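Fonstead Residence Services
Garment Care and Hanging Storage: Frequently Asked Questions
Last updated 28/08/2026

Who may use the garment care room?
The room is open to all current residents of Fonstead and to registered overnight guests. Keys are issued at the front desk against a signature and must be returned the same evening.

How many items may I leave on the rails?
Each resident may leave up to 16 items at one time. Larger loads, including curtains and bedding, require written approval from Rehema Kaijage in the Services Office.

May I hang curtains or uncut fabric?
Yes. Long panels should be hung from the upper edge so that they fall straight. Please spread the weight along the rail and do not fold the lower half back over it.

How long may items remain?
Items may remain for 49 hours. After that period, staff will move them to the Coughlan Building store, where they are held until claimed. A handling charge may apply.

Is the plastic film on the rails to be removed?
No. Residents are asked to leave any film in place. Torn or missing film should be reported to the front desk.
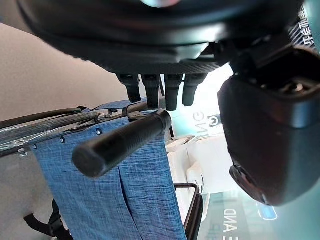

Aoife Costello

How should I treat a crease in heavy blue fabric?
Many creases will ease if the panel is left hanging overnight. If a vertical crease remains, press the fabric on the reverse side at the setting shown on its care label. Textured weaves should be pressed lightly through a clean cloth.

Will dark fabric mark other items?
New navy or denim-blue fabric may transfer color. Please leave a clear space between it and any light-colored item.

Whom do I contact about damage?
Claims should be made in writing to Liam Tully, Services Office, and should include the key number and a short account of the damage.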